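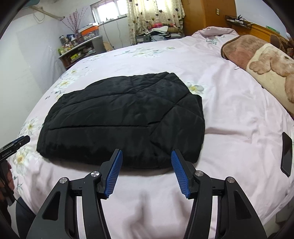

Every March I have the same argument with myself. The mornings are still cold enough for a winter jacket, but by noon I am carrying it over my arm and feeling foolish. This year I decided to put the quilted things away early and to fold them properly before they go in the cupboard. In other years I pushed them in with my knee and closed the door quickly.

I grew up in a place where one needs no padded clothes at all, so I learned about them late. My first winter here I hung everything on thin hangers. By spring the shoulders had two small horns which did not go away for a long time. Then my neighbour Hidayah Hutapea told me that in her family they fold quilted things on the bed, always on the bed, and never on the table. A table is too hard and too narrow, she says, and the sleeves fall off the side while you are busy with the middle. I have followed this advice for 7 years and I have no complaint.

First I close the zip and empty the pockets. I write this down for myself, as I once stored a jacket with half a biscuit inside. Then I lay the jacket on its front and smooth it with both hands from the collar down. The sleeves go across the back, one over the other, and the sides come in a little. After this I fold the bottom up to the collar and wait a minute. Padded cloth is full of air and it does not like to be hurried. If I press immediately, it opens again like bread dough.

When the air has gone out I press once more, gently, and turn the bundle over. I am not very strict about the corners. My friend Peter Ševčík makes his so square that you could build a wall with them, but he was in the army and I was not. Mine come out round and a bit fat, and they still fit on the shelf.
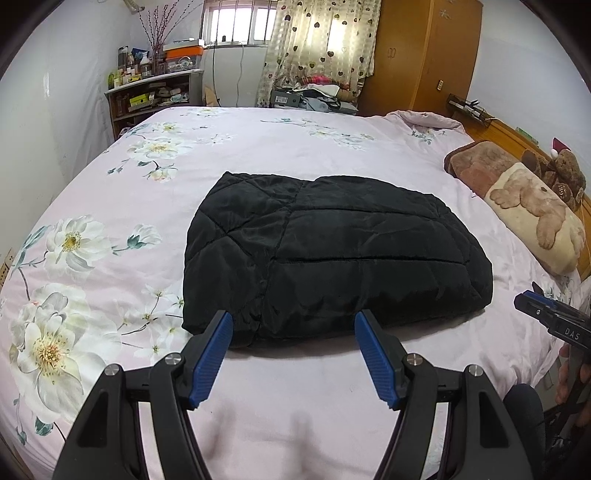
Black quilting on the flowered sheet, folded and still rather plump.

The pink sheet is an old one from Lallico and I am fond of it. I bought it for the big white flowers, at a time when everything else in the bedroom was grey, and it has survived two house moves. For folding dark clothes a pale sheet is very practical. You see every hair and every bit of fluff, and you can take them away before they spend the summer in the cupboard with your clothes.

About vacuum bags I have changed my opinion. Two years ago I bought a set from Uvora and I was very proud of how flat everything became. In October I opened them and the jackets looked like dried fish. They needed several days on a chair to recover, and one never became quite as thick as before. Perhaps it was my fault and I left them too long. Now I use simple cotton bags with a string, which I sewed from an old duvet cover, and I put a piece of cedar in each one. They take more room, but I have the room.

The order on the shelf is also something I had to learn. Heavy things go at the bottom, padded things on top, and nothing goes on top of the padded things. Last year I put a box of books there "only for one evening" and it stayed until autumn.

One light jacket stays on the hook by the door, in case April is unkind, and the scarves I will do another evening. I still have to wash two of them by hand and I am waiting for a day with some wind, so that they can dry on the balcony. If somebody knows how to get candle wax out of wool, please write to me below. I have tried the iron and brown paper, and now I have a bigger spot.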